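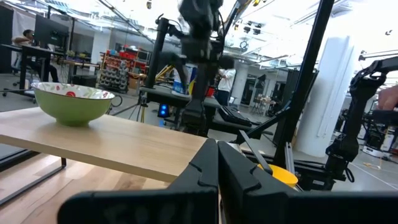 Room check, dishes and tables area
Site: Duson, room 126
Date: Thu 18 December
Checked by: Mayu Oda

1. Wood table, metal legs: OK. I pushed it from both sides and it does not move.
2. Bowls, green and yellow: OK. No chips on the rim. The flower pattern inside the green one is still clean, please do not scrub it hard.
3. Flat gray utensil: should not stay leaning in the yellow bowl, it can fall out. Put it flat after use.
4. Floor, wood planks: one plank near the door is a little high. Reported to Leopoldo Cervantes, ticket 458.
5. Office chairs: one wheel is stiff - same comment as in March.
6. Shelves with red and gray bins or parts: OK. Nothing heavy on top.
7. Yellow ladder or frame at the back: keep the path beside it free.
8. Keyboard cable: not checked, I had no time.

Items 4 and 5 stay open. Next check by Ezequiel Hinojosa.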